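Melis Room Planner -- Frequently asked questions

Do I have to pay to use Melis?
No. The free plan lets you draw rooms, add doors and windows, and place anything from the basic catalogue. You can keep 2 projects on it at a time. Deleting one frees up the space straight away.

What does the paid plan add?
Unlimited projects, the full catalogue of 3,089 items, and printing to scale. Billing is monthly and you can stop whenever you like.

I cancelled. What happens to my plans?
They stay in your account and you can still open them. If you have more than the free plan allows, the extra ones become read-only until you delete some or subscribe again.

Can I import a floor plan from Curken?
Yes, if you saved it in Curken as a PDF. Go to File, then Import, and mark one wall with its real length so Melis can set the scale. Trirnier files are not supported yet -- we hope to add them in July.

Can I see my room in 3D?
Yes, on both plans. Press the cube button at the top right. Drag to look round and pinch or scroll to move closer.

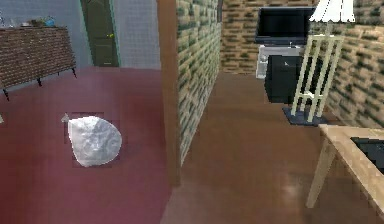
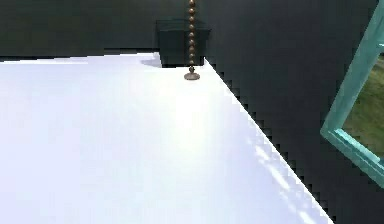 Computer-rendered interior views

Why do edges sometimes look jagged in 3D?
Your device is probably set to Draft quality. Open Settings, choose Display and change it to Standard or High. Older tablets may run slowly on High.

Can I work in feet and inches?
Yes. Change the units in Settings. Existing measurements are converted, so check them before you print.

Does it work offline?
The tablet app does. The browser version needs a connection. Offline changes are sent to your account the next time you sign in.

Can two people edit the same plan?
Not at the same time. You can share a link, and the other person can save their own copy.

Is there an age limit?
You must be 18 or over to buy a subscription.

Who makes Melis?
Melis is made by Dultex. Support questions go to Amedeo Serra and his team through the Contact form in the app. Please include your device model and the version number -- it's at the bottom of the Settings page.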